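Gunska Swap Shelf: Your Questions Answered

Thanks for stopping by! We get a lot of the same questions at the door and by email, so Glykeria Tsakiris has gathered them up on one page. If yours is missing, write to us and we'll add it.

What is the Swap Shelf?

A household swap. You bring things you no longer use, you take things you will use, and no money changes hands. We've been going since a small first try in the Kyriakidis building, when the whole event fit on two tables. Last year 1478 items found new homes, and we are still amazed by that number!

Do I have to bring something to take something?

No. Plenty of people come empty-handed the first time, and that's completely fine. Most come back with a bag later on (it's hard to resist clearing out a closet once you've started).

What can I bring?

Kitchen things, books, puzzles, board games, garden pots, craft supplies, small tools, picture frames, yarn, lamps that work. Please make sure it's clean and complete. A puzzle with one missing piece is welcome as long as there's a note on the box — some people really don't mind!

What can't you take?

Mattresses, car seats, bike helmets, opened food, medicine, paint, and anything that has been recalled. We also can't take televisions. We know, we know, but the last ones sat in the hallway until March.

How should I sort my things before I come?

By size and type if you can, and it doesn't have to be perfect. Put the small stuff together, keep tall things upright, and wrap anything breakable. Any sturdy box or bin will do, and different colors make it much easier to remember what went where.

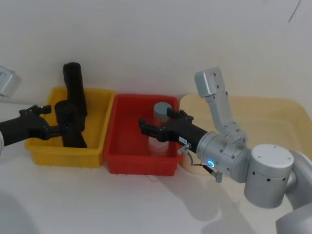
Yellow, red and pale bins side by side on a white tabletop.

If you've packed in your own containers and want them back, put your name on the bottom. We do our best, but they all look alike by the end of the afternoon.

Is there a limit on how much I can take?

Seven items per person in the first hour, then it's open to everyone. The limit keeps the early line friendly, and there are always lovely things left later in the day. One of our best finds ever, a full set of soup bowls, was picked up ten minutes before closing.

Can I reserve something I see?

Sorry, no. If you love it, carry it!

Where do I park?

Use the Fumar Street lot, side entrance. The front spaces are for unloading only. If you're coming by bus, get off at Baltier and walk toward the library.

Can I bring my kids?

Yes, please do! The children's corner is run by Nektarios Manolakis, and the picture book table there gets restocked all day long. Kids can pick for themselves, and their items don't count toward your first-hour limit.

How many people can fit inside?

The hall holds 200, so there may be a short wait right at opening. Bring a friend to chat with, or come after lunch when it's calmer.

What happens to the leftovers?

Books go to the library sale. Good kitchen things are boxed up for the next swap, and the rest is offered to local thrift stores.

Can I help set up?

We'd love that. Setup starts two hours before the doors open. Wear comfortable shoes and tell us if you'd prefer not to lift.

Page last updated Feb 14, 2020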